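Murner planner drops grasps on shiny pots
Perception and Planning board, 7 replies

wombat_torque
Posted Thursday, January 25, 2024
Prellen 2 on the arm, Murner doing the planning. Anything matte gets picked all day. Anything polished, and the depth map grows a hole the exact shape of the thing I want. Planner sees the hole, decides it's free space, and proposes a path straight through the steel. Confidence threshold is at 900, as the docs recommend. Wrist view:
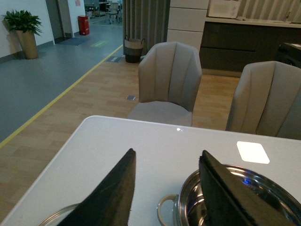 Right finger over the pot rim, wrist camera.

kelpie_pid
Your threshold's fine. Turn on hole filling in Ikari and go have lunch.

gravelbus
Please don't. Hole filling invents a lovely flat lid over the pot and then you plan a grasp on the lid. Ask me how I know. Mask the rim in colour and fit an ellipse.

kelpie_pid
Works on my bench.

gravelbus
Your bench is cardboard boxes, mate.

wombat_torque
Tried both. Lid confirmed, very convincing lid. The ellipse fit behaves until the blue reflections inside the cream pot get labelled as an object of their own. The corn, naturally, segments perfectly. View from higher up: 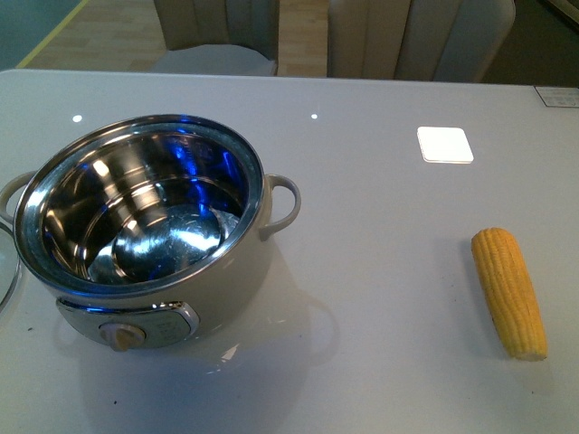
Wanigasekara
Drop the inside of the rim from the cloud before it reaches the planner, and keep a padded collision cylinder for the body. Around 200 points on the rim is plenty for the fit.

kelpie_pid
Or hole filling with a smaller kernel.

gravelbus
No.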